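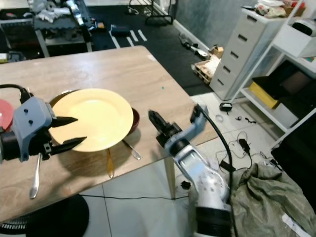
Most of the planning software we run on two-armed machines is really software for one arm, run twice. I've thought so for a while and a month of clearing tables in Lencho has made me grumpy enough to write it down. The left arm gets a goal, the right arm gets a goal, something called a coordinator keeps them from hitting each other. Fine for boxes. Then you give it crockery. A pale yellow plate with one black finger above the rim and one below, tipped up a little on its left side, a gold-coloured spoon sticking out from under it, a dark red bowl just behind. The right gripper is up over the other side of the table, open. What should it be doing? Our planner has no opinion. It has a cost function, and the cost of hanging about is nil.

People tell me this is a perception problem. Better masks, better depth, the spoon gets its own label and all is well. I don't buy it. Perception on Demora is decent now. It found the spoon. The trouble is that the plan has nowhere to put the fact that a spoon is partly under a plate. There's a slot for pose, a slot for grasp, a slot for colision. No slot for "moving this will move that".

So we bolt things on. Pestine, our task layer, had 182 rules in it last November, and I wrote a fair few of them. Rule for stacked items. Rule for cutlery near a rim. Rule that turns off another rule. Each one fixed a bad afternoon and made the next bad afternoon harder to read. Log files of 600 lines to explain one lift.

The other camp says throw it all out and learn it end to end. Maybe. I like the learned controllers, they are smoother than anything I've tuned by hand. But ask one why the right arm stayed up and you get a shrug in the shape of a tensor. At Drelel we had a policy pass 100 trial lifts in simulation and I still couldn't tell my own team what it would do with a fork turned the other way round.

What I want is duller. One plan, both arms in it from the first line. Contact between objects stored as a proper thing you can query. Waiting given a cost, even a small one. And tools to scrub back through a run and see what each arm beleived at the time – we have lovely viewers for point clouds and almost nothing for intentions.

None of this is glamorous, and it won't demo well. I'd still take it over another planner release with faster solve times. Ours is fast enough. It solves the wrong thing very quickly.

January 2018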